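Setting up the Brunach cell without fooling yourself
Posted by Emiliano Ibarra, September 9, 2022

The leaflet that came with our Limow gripper says the changeover takes five minutes. I have done it 31 times and have never got near that. If you plan your morning by the leaflet, you will be rushing by ten o'clock, and rushed fixings are the ones that work loose.

These notes cover the arm and tool chest in the Brunach cell. They assume you have been signed off on the arm and know how to stop it. They replace the March sheet, which was written by someone at Grisov who had seen our cell once, on a video call.

Before you touch the arm

Park it, take it out of automatic, and wait for the controller to say it has stopped. Then look at the arm as well. I don't trust a status light on its own and I'd rather you didn't either.

Get your hand tools out first. The top drawer of the chest has screwdrivers, pliers and a tape measure in it, all in one heap. Zaid Awad wants foam cut-outs for every tool. I have seen three foam schemes in other workshops and each one ended with empty holes and the tools in somebody's van, so for now we rummage.
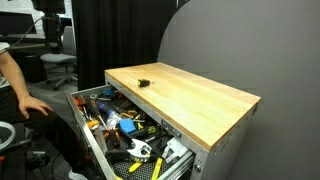

3 min read

Small parts don't go in that drawer. Anything the size of a gripper screw will vanish under the pliers, and you will spend longer looking for it than you spent on the job. Use a lidded tub.

Shut the drawer fully when you have what you need. An open drawer sticks out well past the top, and the collision model knows nothing about it.

Checking the gripper

1. Support the gripper with one hand before you loosen anything.

2. Wipe both mating faces. A speck of grit will tilt the gripper enough to spoil a pick, and you will blame the software for it.

3. Start every screw by hand, then tighten them in a cross pattern. There are seven on our adaptor, so the last one belongs to no pair. Do it at the end.

4. Follow the cables back along the arm. They need enough slack for the wrist to turn and not so much that a loop can catch on the chest. The Hakim clips are supposed to hold them for good. They don't, so check each one with a tug.

5. Lock the chest's wheels and try to shove it. If it moves, the rest of your work is wasted.

6. Clear the wooden top completely, including the stubby screwdriver that always gets left there. Then bring the arm over at slow speed and stop with the fingers pointing down at the near left edge. Keep your hand on the stop button throughout -- slow is still fast enough to bend a finger.

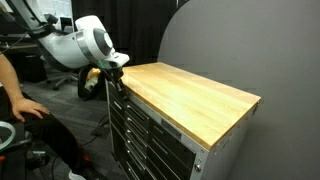

Setting the reference point

The vendor's routine finds the corner of the top by itself and reports a score. I have had a very good score from a chest that was plainly crooked, so treat the number as a hint.

Jog down to the corner by hand and compare what the arm reports with the last entry in the log. Do the same at the far end. If the two corners disagree with the log in the same direction, the chest has shifted. If only one is out, the chest has turned, or you have misread a figure -- read it again before you start pushing furniture.

Save the new point under a new name. Please don't overwrite the old one. Cycle 3,344 was lost that way, and we never did find out what the old values were.

Run the empty cycle twice at slow speed, then once at working speed. Write down your initials, the two corner readings and anything you had to tighten. "All fine" is no use to the next person.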